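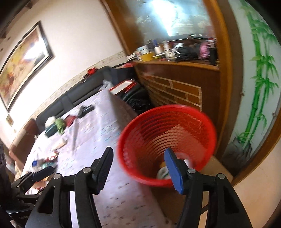 Red waste basket on the floor beside the table.

Test kitchen notebook, Matier
Entry for September 2, 2019
Subject: salted plums, second series, and the buttermilk dressing to go with them

Purpose. The first series, put down in April with bottled fruit, was too sweet and collapsed on slicing. It was agreed to repeat the work with fresh fruit once the season allowed, and to settle a single method for the Gutley supper menu. The present entry records the second series as far as it has gone.

Fruit. One crate of Herkum plums was received, firm, with a good bloom. Fruit with split skins was put aside for the compote and is not included below. The stones come away cleanly at this stage of ripeness. Fruit from the bottom layer was softer and was worked first.

Preparation. Plums were halved along the seam, stoned and weighed. Salt was taken at 2 per cent of the weight of the prepared fruit. The halves were laid cut side up in shallow dishes, salted evenly, and covered with a plate and a light weight. Batch A was left at room temperature. Batch B went directly into the refrigerator. Batch C was treated as batch A, with bay leaf and a strip of lemon peel in each dish.

Notes on the salting. Fine sea salt was used throughout. The coarse salt from the first series should not be used again, as it sat on the cut face and left pale marks. Liquid began to gather in the dishes of A and C well before B. The liquid is a clear pink and tastes strongly of the skins. It is to be kept. Poured off and strained, it gave 196 g from batch A alone, and this has been bottled for use in the dressing.

Tasting, batch A. Sour first, then salt, with the sweetness coming late. Flesh firm enough to slice. The skins have a slight chew which some will like and others will not. Suitable with cold pork or a fresh white cheese. Too strong for white fish.

Tasting, batch B. Milder and less changed. It could be taken for a raw plum that has been seasoned at table. There seems little point in the method if this is the result. A longer time in the cold may improve it, and one dish has been left for that purpose.

Tasting, batch C. The bay is welcome. The lemon peel is not: it turned bitter and covered the taste of the fruit. Repeat with bay only, one leaf to each dish, torn.

Compote. The split fruit was cooked down with a little onion, white wine vinegar, black pepper and a small spoonful of honey. The onion was softened in butter first, without colour. The compote was taken off the heat when a spoon drawn across the pan left a clear path. Yield was 13 small jars. It sets more firmly than expected on cooling, and the next batch should be stopped a little sooner. The pepper needs to be cracked and added at the end; ground pepper added early had lost its scent by the time of tasting.

Dressing. Buttermilk, a spoonful of the plum liquid, mustard, a mild oil, chives. The first attempt separated, the liquid having been added all at once. In the second attempt the mustard and plum liquid were beaten together, then the oil was added, and the buttermilk was stirred in last by hand. This held. No further salt is required, as the plum liquid supplies enough. The written recipe must say so plainly, as the usual habit is to season at the end.

The Lương pepper, received with the last dry goods order, was tried in half of the dressing. It is more floral than the pepper normally kept and has less heat. It suits the dressing and was lost altogether in the compote. Keep for cold dishes.

Dish as assembled. Sliced batch A plums, boiled waxy potatoes dressed while warm, thin cucumber, buttermilk dressing, chives, a few toasted hazelnuts. The potatoes need the dressing more than the plums do and should be dressed first, in a separate bowl, and allowed to cool before the rest is added. The plate was found to be a little soft overall. More hazelnuts, and the cucumber salted and pressed beforehand. Rye bread on the side was preferred to wheat.

A version with roast beetroot in place of potato was also tried. The colour ran into the dressing within minutes and the sweetness of the beetroot worked against the plum. Not to be pursued.

Costing. Not completed. The price of the fruit is known but the trimming loss has to be worked out again, as the split plums were weighed with their stones and the others without. Stones from both lots have been kept and can be weighed together. The supper is set for 37 covers, and on present quantities one further crate will be enough with some to spare for staff meals.

Keeping. One jar of batch A in its own liquid has been labelled and placed at the back of the lower shelf. It is to be opened at the end of the week and judged for texture only. If the flesh has gone slack, the plums will have to be salted on the day before service, which will affect the order of work. A second jar, with the liquid poured off and covered in oil, stands next to it for comparison.

Equipment. The small scale drifts when left on for long periods and should be set back to zero before each weighing. The plates used as weights are too wide for the oval dishes and rested on the rims in two places, so the fruit beneath was not pressed at all. Use the saucers. The fine strainer has a loose rim.

To be done before the next entry:
Repeat batch C with bay only.
Try 2 per cent salt against a slightly lower rate, same fruit, same dishes.
Write out the dressing in the standard form, with the order of mixing.
Second compote, shorter cooking, pepper at the end.
Weigh stones and finish the costing.
Ask Herkum whether the later variety will be available, and whether it is a freestone.

Addition, same day. The remaining dish of batch B was tasted again before closing. Somewhat better, still behind A. Returned to the refrigerator.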